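Shared bench, one desk, 14 tries

The builder I talked to rents a desk at the Motden workshop and has been at the same project since November. It's a grabbing rig called Olness, and the test is dull on purpose: reach over, get the bottle, stand it back up. "Wipes and tissues stay on the desk," he said. "I want stuff in the way."

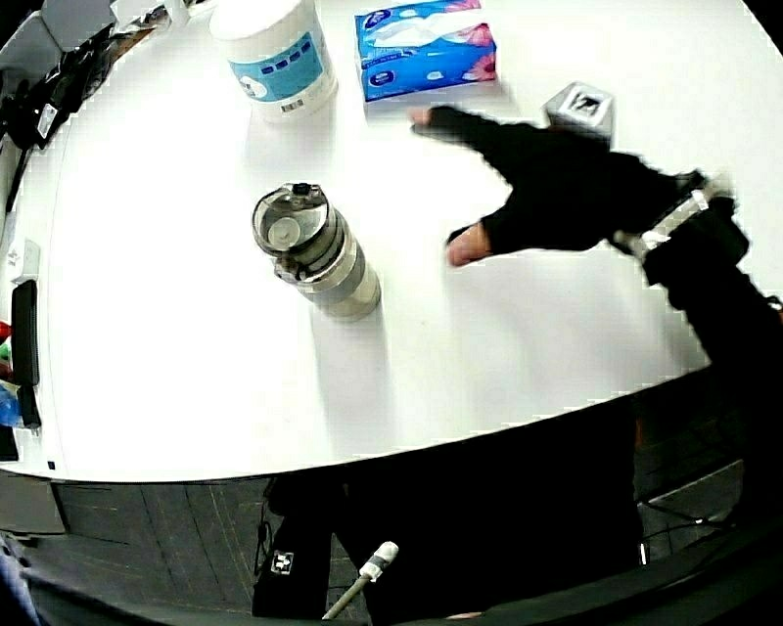

Kanero Ambaye
January 29, 2025

Why a glove? "Fingertips. I need to feel the thing." Full gloves were a no, he tried. The square pattern is for tracking -- software looks for it, works out the angle. "Lose the marker and you lose the run. Thats most of my evenings."

Budget was $500. He's $37 over, mostly straps. Cables he doesnt want to discuss. 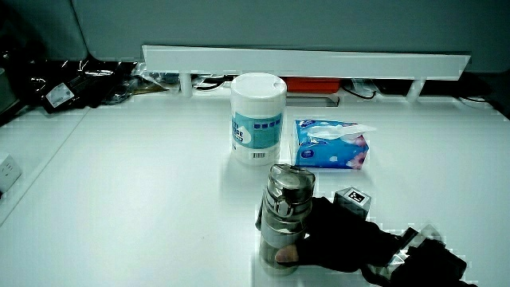 "The grip is the easy part, letting go is where it gets ugly," he told me. He runs 60 second takes, then goes back through them at home with the sound off. Fourteen so far on the new straps. Keepers? "A few. Ask me when the wrist stops slipping."

Next up is a softer strap and a second marker. Then maybe a mug -- "with a handle, god help me."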